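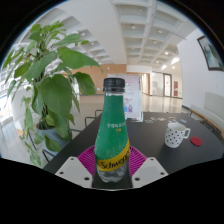 Notebook, hand-held gripper, lobby table
April, started 9:50

Purpose today: try the draft handling rules from the Plivholm checklist with a bottle, and write down which of them can be followed by a person who did not write them. I use version 11 of the checklist. The bottle is Schweppes with the black screw cap.

Rules as I applied them:

Rule 1. Cap closed before the fingers touch the bottle. I check by hand, not by eye. The draft says only "check cap", and I propose to add the words "by hand".

Rule 2. Grip low on the body, under the yellow band if possible. The draft says "grip at the center of mass", but a person at the table does not know where this is. A mark on the object that everyone can see is better. For bottles without a band we need another sentence, I did not find a good one yet.

Rule 3. The bottle stays upright during the whole carry. The draft gives no limit for tilt. The Voyle procedure has one but it was written for closed boxes, so I don't want to copy it without a test.

Rule 4. Both fingers must have contact before lifting. With the ribbed fingers this is easy to judge from the side and difficult from above. Please look from the side.
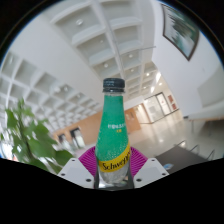
Bottle between the fingers, tabletop behind on the right.

10:40. I read the section on free space again. It asks for 50 cm clear on every side of the object. On a table in a public room I think this is too strict as a general rule, and people will ignore it, and then they will also ignore the rules next to it. My suggestion is to have two classes: objects that can break or spill, and all others. For the first class keep 50 cm. For the second class the operator decides and writes the decision in the log.

A mug belongs to the first class even when it is empty. I had a different opinion last month but I changed it.

Also the word "workspace" is used in three meanings in the draft: the table, the reach of the arm of the person, and the area the camera sees. I marked all places in pencil. Selorex uses "table area" for the first one and I like it.

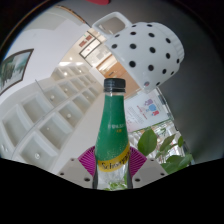 Page last changed: April, 16:23, revision 11b

After lunch I worked on the stop rule. Now it says: "In case of a problem, stop." It is too short. A person who holds an object in the gripper can't just stop, he must put the object down first. My text:

"If something is not as expected, hold still. Look for a free place on the table. Lower the object until it stands, open the fingers, move the gripper away. Only then talk about the problem."

I am not sure about the last sentence. Perhaps it sounds rude in English. The meaning is that the operator should not discuss and carry at the same time.

Log sheet: the field for the object name has no fixed form. In the old sheets there are 476 entries and the same kind of object is written in many ways (bottle, soda bottle, green bottle, btl). The Trevo list of names is acceptable for me, if we add "with liquid" and "without liquid". This matters for rule 3.

Open points:
- tilt limit, needs a test with colored water and a tray
- sentence for bottles without a band
- page 23 of the checklist still refers to the old fingers with flat pads, to be deleted
- ask if the coaster must be on the list of objects or counts as part of the table

Clean the fingers with a damp cloth between the ridges, no alcohol until we know what it does to the material.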